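Comparing two sets of fingertips on small parts

Before you buy a second gripper, try changing the tips on the one you have. At Darnis we swapped between a flat pair and a tapered pair on the same arm and got a fair comparison in one afternoon in October. You need the arm, both pairs of tips, a wrist camera and a handful of nuts in mixed sizes.

Start with the flat tips. Fit them, close the gripper fully and set that position as zero in the controller. We used Coda, where the setting is under Tool, then Reference. Open the gripper again and check that both fingers move by the same amount.

Set the closing speed to 65 per cent and the pause before lifting to 300 milliseconds. Write both values down. They must stay the same for the second pair, or the results can't be compared.
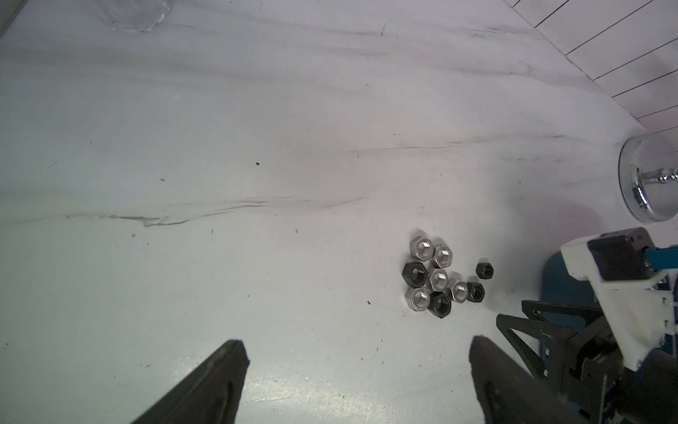
Words and testing: Inese Raudsepp
Checked by Rachid Chraibi, 2nd November

Tip the nuts out on the table and leave them as they land. A tight group is a harder test than a neat row, and it soon shows whether a fingertip can get in between two parts. Mix bright nuts with black ones if you can. The bright ones throw reflections from their flat faces, so look at the camera picture before each run and turn the lamp if an edge is lost in the glare.

Bring the open fingers down over the group and go for a nut on the outside first. Grip across two opposite flats. If the nut turns as the fingers close, open up, rotate the wrist a little and try again, but log the first try as a miss.

Run 900 picks with each pair. Note misses, drops and double picks in separate columns. Clean the tips with a dry cloth whenever you stop for a break.

When you change to the tapered pair, set zero again. The Carance tips we tried sat 2 millimetres lower than the flat ones, and without a new zero they would have hit the table.

Save the log under the name of the tips and the arm. Ours is filed as Liepiņa, tapered.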